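A morning at the Bolau water lab

I have wanted to see inside the Bolau river station ever since our group started sending samples there, so when Linnea Kristiansen emailed to say they were opening the doors for a morning in March, I said yes before I'd even looked up the trains. (Two changes, and a long wait at Flilville, in case you're thinking of going.)

The station sits right on the bank, just below the old weir, and the tour starts outside with the intake pipe. Water comes up from the river all day and night and runs past a row of probes that read oxygen, temperature and cloudiness. Elango Rajan, who showed us round, let us watch the numbers change on the screen while he stirred up a bucket of silt. Great fun, and the children at the front wanted him to do it again and again!

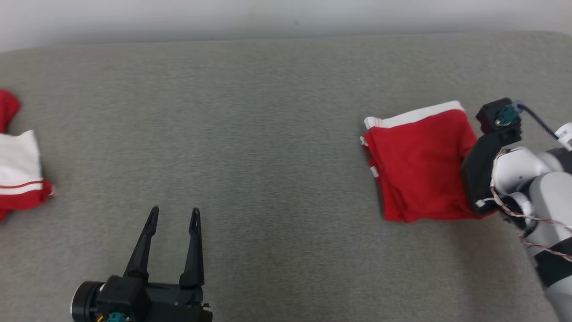
Phosphorus is the thing they worry about most at Bolau. It washes off the fields after heavy rain, settles in the slow stretch above the weir and feeds the green scum we all grumble about in summer. The lab has 6 sampling points between Clirmont and the weir, and the highest readings nearly always come from the mouth of the Goicoechea brook. My notes on this part are a mess, but I did put down the colours I saw that day, and red and white cloth on a grey tabletop is in there between two lines about ditch clearing. Elango's main point was that one wet week can undo months of good work upstream, which is why they're so keen on planting along the banks.

They have put in 2,000 willow and alder whips so far, with another 300 going in before the spring is out. I'd walked past the first lot without realising what they were, and they already look like a proper hedge.
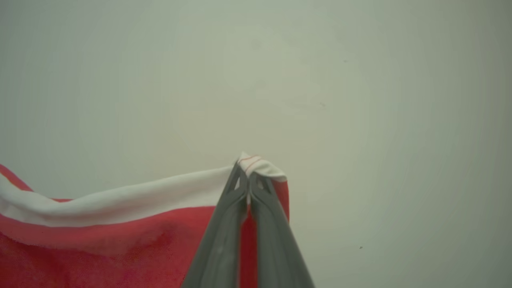 The whips go in close together, in a double row, and the roots hold the soil while the leaves slow the rain down. Farmers on both banks have given up a strip of land for it, and Linnea was full of praise for them. She'd like to see the planting carry on past Clirmont, but there are talks still to be had about fencing and cattle drinks.

After tea we had a go with the microscopes. I found a water flea and was ridiculously pleased with it. If you sample for us, please do go next time, and take wellies, as the path by the brook is very soft.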